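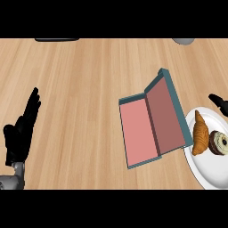
Nesma Mahrous writes to ask whether mayonnaise really takes white rings off a wooden table, or whether I made that up to sell sandwiches. She left it on overnight, the ring is still there, and now the dining room smells like a deli.

The mayonnaise works sometimes, Nesma. It works about as well as any other fat left sitting on a finish, and it is slower and more disgusting than the other options. I should have said so the first time. The page has been rewritten, and the sandwich remark has been noted.

How to get a ring off a wooden table

First find out what color the ring is

A white or cloudy ring is usually moisture caught in the finish. You can probably fix it this afternoon. A black or dark gray ring usually means water got through to the wood, and you can skip down to the part with the bad news.

If your table is an antique, or belongs to your mother-in-law, close this page and call a professional.

What you need

A clean cotton cloth, such as a T-shirt you have stopped defending
A hair dryer
Plain white toothpaste, no gel, no sparkles
Paste wax or whatever polish you normally use

White rings, gentle method

1. Clear the table and wipe it with a barely damp cloth. Dry it well.
2. Set the hair dryer on low and hold it a hand's width from the ring. Keep it moving.
3. Stop every minute and lay your palm on the spot. It should be warm, like a plate from the dishwasher. If you want to pull your hand away, so does the varnish.
4. Carry on until the ring fades or you lose interest. Ten minutes is a fair try.

People will tell you to use a clothes iron over a towel. It can work very well. It can also leave you with an iron-shaped mark, and I have no page about those.

White rings, less gentle method

Put a dab of toothpaste on the cloth, smaller than you think. Rub lightly along the grain, staying on the ring. Wipe and look. Repeat once if you must. Toothpaste is a mild abrasive, so on a glossy finish you are trading a ring for a dull patch, and polish will only partly hide it. Try it underneath the table first, where only the dog will judge you.

Once the ring is gone, wipe everything clean, let it dry for 4 hours, and wax the whole top. If you wax only the one spot you'll have a shiny circle in place of a cloudy one.

Black rings

This means taking the finish off, treating the stain with oxalic acid wood bleach (gloves, goggles, open window, and read the label all the way to the end), rinsing, waiting overnight, smoothing with 400 grit paper, and putting on two thin coats of new finish. On veneer, sand very little or leave it alone. A bowl of fruit also covers a black ring nicely.

A note on coasters

I own a set of four. They live in a drawer, in excellent condition.

Comments

Rongrong Qin: Hair dryer took mine off in six minutes. My tea put another one on the same evening.

Jianguo Ye: Does this work on a piano?

Reply from the author: Please step away from the piano.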